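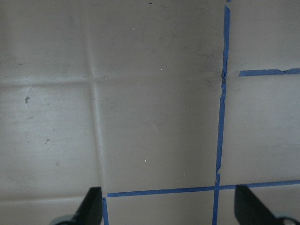

Unit 6: Cold Chain and Stock Control in Community Immunization

Reading time: 6 minutes

Prepared by Innes Urquhart for the certificate course in public health operations. Students should read this handout before Monday's seminar and bring the completed worksheet from Unit 5.

Scope of the unit

The previous unit dealt with appointment systems and the movement of patients through a clinic. Unit 6 follows the vaccine from the regional depot to the point of injection. Most of the material concerns routine childhood and seasonal programs. Mass campaigns are covered in Unit 8.

Key terms

Cold chain: the full sequence of storage and transport in which a vaccine is kept within its approved temperature range.

Excursion: any period in which the product is outside that range, whatever the length.

Open-vial wastage: doses discarded after a multi-dose vial has been opened.

Closed-vial wastage: doses discarded from unopened vials because of expiry, breakage or an excursion.

Lead time: the interval between placing an order and receiving usable stock.

Temperature and handling

Most refrigerated vaccines are stored between 2 and 8 degrees Celsius. Staff tend to worry about heat, but accidental freezing is an equally serious hazard. Vaccines containing an aluminum adjuvant can lose potency permanently once frozen, and the vial may look normal after it thaws. Ice packs taken directly from a freezer should therefore be conditioned before they are placed in a carrier, and freeze-sensitive products should never touch them.

Refrigerator readings are recorded at least twice each working day. A continuous data logger does not remove this duty. The logger shows what has occurred; the manual check ensures that a responsible person has looked at it.

When an excursion is found, the stock is marked "do not use," moved to a working unit and kept at the correct temperature while advice is sought. It should not be thrown away at this stage. Many products have stability data that permit use after a short excursion, and the decision belongs to the designated pharmacist or program officer.

Case study: the Flellholm district

Flellholm is served by a depot at Ostard and by several outlying clinics, of which Ladundale is the most distant. The clinics ordered separately, each by its own method. In the July review, Ladundale was found to have received 205 doses of a single product over the review period and to have administered 87 of them. A further 56 had been discarded, all as closed-vial wastage, and the remainder was still in the refrigerator.

The first response at the depot was to cut Ladundale's allocation. The reviewer, Dr. MacAulay, advised against this until the records had been read in full. Her report made the following points.

1. Orders had been based on the number of eligible residents in the register, which had not been corrected for families who had moved away.
2. Deliveries arrived late in the afternoon, when the only trained member of staff was often still seeing patients. Boxes were unpacked by whoever was free.
3. New stock was placed in front of old stock, so that the earliest expiry dates were reached last.
4. Wastage was reported as one total. The depot could not tell expiry from breakage, or either of them from excursions.

The district accepted the report. Ladundale's delivery was moved to 9 a.m., the register was corrected, and the wastage form was divided by cause. The allocation was reviewed only after these changes were in place – a sequence that students should consider carefully when they prepare their answers.

Calculating wastage

The wastage rate is the number of doses discarded divided by the number of doses used, where "used" means administered plus discarded. Doses still in storage are excluded. For Ladundale, the denominator is 87 plus 56. A common error is to divide by the number of doses received, which understates the rate whenever a clinic holds a large balance.

A low wastage rate is not always a sign of good practice. A clinic that refuses to open a multi-dose vial for one child will report little open-vial wastage, and that child may not return. Programs should set an expected rate for each product and presentation, and read it together with coverage.

Questions for the seminar

Which of the four findings could have been detected from depot records alone?

What information should a clinic send with each order, and who should check it?

How would your advice differ if the product were supplied in multi-dose vials?

Written work

Submit a one-page receiving procedure for a clinic with a single trained member of staff. State who accepts the delivery, what is checked before signing, and what happens when that person is absent. Procedures that name a job title are preferred to those that name an individual.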